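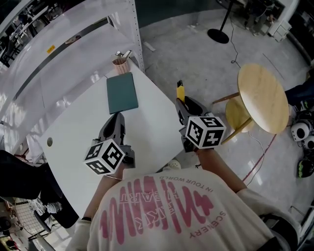
Does the Flaltberg wobble once it's loaded, a reader wanted to know under my desk post, and is it worth paying for the metal one when the particle board version costs half as much? Also, they'd read that the shelf clips are a nightmare.

Okay! I promised a proper answer and then forgot until October, so let me do the whole thing now. Short version: no wobble once you've leveled it, yes on the metal, and the clips are a nightmare for one evening and then you never think about them again.

I bought the tall Flaltberg in white, straight from Andavance, for $250 (shipping was extra, and it came in two boxes on different days, with the screws in the late one, of course). It stands along the side of my long white work table, close enough that I can reach the middle shelves without getting up. That was the whole idea. Before this I had plastic drawers under the table, and my knees hated them.

Putting it together took me most of an afternoon. The uprights have holes all the way up, so you can put a shelf pretty much anywhere you like, which sounds great until you're counting holes on four corners with a flashlight in your teeth. My first shelf was one hole off at the back left. I didn't notice until the third shelf was in and a roll of tape went for a walk! So please, put a bit of masking tape at the hole you want on every upright before you start. The instructions never suggest it. The instructions are a single sheet with very small drawings and they call the clips "part 2540" without ever showing you which way up part 2540 goes. (Wide end down. I tried both.)

You push the clip in, then you push harder, then you give up and get the rubber mallet. A couple of mine went in with a fingertip and a couple needed real swearing. Andavance does sell spare clips, and I ordered a bag in case I bend one when I move things around. They showed up in a padded envelope marked 2788, with no product name on it anywhere, and I very nearly threw it out as junk.

Once it was up, though, I was sold. I have paper on it, a sewing machine, two toolboxes and all the heavy books I don't open anymore, and the shelves haven't bowed at all. The feet screw in and out for leveling and my floor needed it, one back foot is out nearly as far as it'll go. Fix it to the wall if you have kids or a climbing cat. A kit for that is in the box, minus the wall plugs, so pick some up while you're at the hardware store.

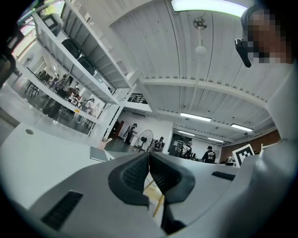

Now the finish, where I have more mixed feelings. It's a glossy white, and glossy white shows everything. Dust, fingerprints, the little gray scuffs you get from sliding a toolbox in instead of lifting it. Most of it comes off with a damp cloth and a drop of dish soap, but I've got one scuff at waist height that I've tried everything on and it's just mine now. On the plus side it bounces a lot of light around, and next to a white table it kind of disappears, so the room feels less crowded than it did with the old drawers, even though this thing is much bigger. If they made it in a matte I'd have bought the matte.

Labels! Someone's bound to ask. The front edge of each shelf is flat enough to take an ordinary stick-on label, and a small yellow one stays put fine. Paper labels leave a bit of gum behind when you peel them. I've switched to plastic tape for anything I think I'll change my mind about.

A few things that live near it, because I got asked about those too. The stool is a Banico, round seat, with a little round shelf underneath that I thought was silly and now use every single day for whatever I've just picked up and don't want on the table. It's not a stool for long sitting, my back gives it an hour. The pink mesh pencil cup is a Gondal and it's just a pencil cup, it's cute, it holds pens, it tips over if you load it with scissors all on one side. Would buy again in another color.

Would I buy the Flaltberg again? Yep, and I'd get the extra shelf pack in the same order this time. It comes with fewer shelves than I wanted, and I ended up paying for shipping twice to get 3 more. Check the depth before you order, too. I measured my wall and forgot to measure how far the chair rolls back, and I lost a little elbow room at one end of the table.

Four stars from me. The missing star is for the instruction sheet, and for that one clip at the back left that still isn't in quite straight.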